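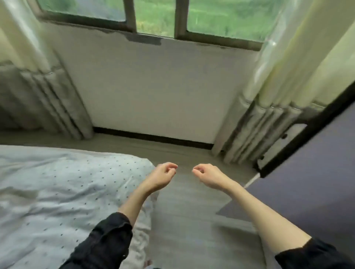 Week 2: The Bedroom, Bed and Wardrobe

Welcome back, everyone, and thank you for the lovely discussion on Wednesday (we did run over, and I'm sorry to those of you with a bus to catch). This week we leave the linen cupboard behind and move into the bedroom proper. The reading is Jacobs, chapter 2, and it's a short one, so please do have a go at it before class.

1. Hands before cloth

I like to begin at the bedside with nothing in my hands at all. Curl the fingers loosely, turn them in to face each other and let the shoulders drop. It feels a bit silly the first time! A spotted cover with a ruffled edge, like the pale one on our bed, shows every crease, so smooth from the middle out to the corners and leave the ruffle to hang on its own.

2. What hangs and what folds

Mandla Lekota, who taught me this unit years ago, used to say that a rail fills up by itself if you let it. Dark tops go on hangers if you wear them every week, and the rest get folded to a rough square, with the edges held firmly while you check the shape at the open wardrobe door. Don't fuss over the colour order yet, we'll get to that after the break. 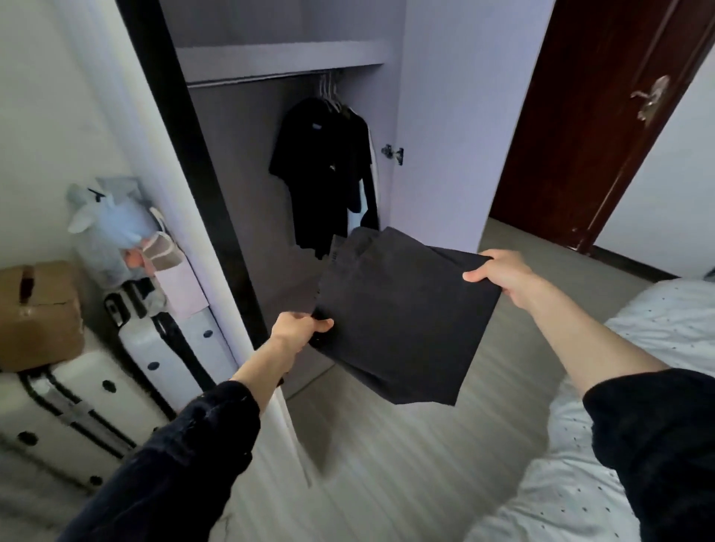
3. For next time

Bring one T-shirt and one heavier garment, plus two hangers of any sort. If your own wardrobe has a shelf above the rail, jot down what lives up there and when you last took it down. Handouts are in room 243, in the grey tray by the door.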